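Search the help pages Go Advanced search

Home > House and garden > Moving and storage

Storage unit smells musty, can I save the cardboard boxes?

Asked by brulham_renter
6th January
1353 views 7 followers

We put most of our house into a self-storage unit at Arkcombe when we sold in winter, thinking it would be a couple of months. It ended up being a lot longer. I went in just before Christmas to get the fairy lights and the whole unit smells musty. The unit is on the ground floor with a roller door, not climate controlled, and the floor is bare concrete. The boxes are ordinary removalist cartons stacked straight on the concrete, four high.

The bottom ones feel soft at the base. I opened one and the books inside looked all right but they smell like the rest of it. The couch is wrapped in plastic and I haven't unwrapped it. There is also a wool rug rolled up at the back that I can't reach without taking half the unit out.

We won't have the new place until the end of autumn. I am paying $282 a month and the upstairs units are $390. My questions are whether the boxes can be dried out where they are, whether the couch is likely to be ruined, and whether it is worth paying the extra to move upstairs. I don't have a car big enough to shift it all myself so I'd be hiring someone either way.

Share Follow Report

stiltis_road
14 comments

Cardboard that has gone soft at the bottom is finished. You can dry it but it won't hold weight again, and it keeps the smell. Throw out every carton that touched the floor and repack into plastic tubs. The ones higher up are usually fine if they feel stiff.

Moisture comes up through a concrete slab even when the slab looks dry. Anything you leave on the ground floor should be up on pallets. Ask at the office first, as a lot of places have old pallets out the back and will let you take a few. Leave a gap of a hand's width between your things and the walls as well.

For the books, stand them on end with the pages fanned out in a dry room for a few days. If there is no visible mould the smell mostly goes. If there is mould, brush it off outside with a soft brush and wear a mask. Don't put them in the sun for hours, the covers warp.

Take the plastic off the couch. People wrap everything tightly because it keeps the dust off, but it traps whatever dampness was in the fabric on the day. Use an old cotton sheet. If there are grey or black spots in the creases you want an upholstery cleaner to look at it before it goes in the new house.

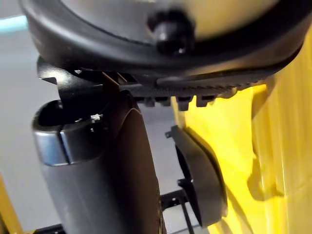

The rug is the thing I would worry about most. Wool holds moisture and it also gets moths, and you won't know about the moths until you unroll it. I'd pull out whatever is in front of it and get it home, even if the rest stays put. Vacuum both sides, hang it over a fence on a dry day, and check the back for bare patches. Roll it pile side in and wrap it in a sheet when you put it away again.

On moving upstairs, work it out for the months you have left. The difference is $108 a month, plus whatever you pay for labour. If you are there until the end of autumn I would probably do it, but only after sorting out the wet cartons, or you will just be carrying the smell up in the lift. Ask whether upstairs is climate controlled or only upstairs. They are different things and the office staff don't always make that clear.

Also check your contents insurance. Mine excluded mould unless there had been a leak.

Helpful (31) Reply Share

marinho77
2 comments

Those hanging moisture absorber tubs from the supermarket. Put a few in and empty them when they fill up. Worked for my caravan.

Helpful (4) Reply Share

second_shed
9 comments

I agree with most of the first reply. The absorber tubs are OK in a caravan or a wardrobe but a roller door unit has gaps all the way around, so you are trying to dry out the whole driveway. I used them for one winter and stopped.

Before you pay for anything, look at where the damp is coming from. Get down low at the door and look for a tide mark on the concrete or rust on the bottom of the door track. If rain is blowing in underneath, that is a fault with the unit and you can ask to be moved to another one at the same price. Take photos and put it in writing. I did this in December a few years back and they moved me two rows up, no fee, although I had to do the carrying.

If it is only the slab, then pallets and tubs will do you until autumn and I wouldn't bother with upstairs. Go in once a fortnight on a dry day, open the door and let the air through for an hour.

Helpful (12) Reply Share

Related items

How long can a mattress stay in storage?
Getting a musty smell out of a chest of drawers
Plastic tubs or cartons for a long move
Do I need to empty the fridge before the removalists come?
Moths in a wool rug, what kills them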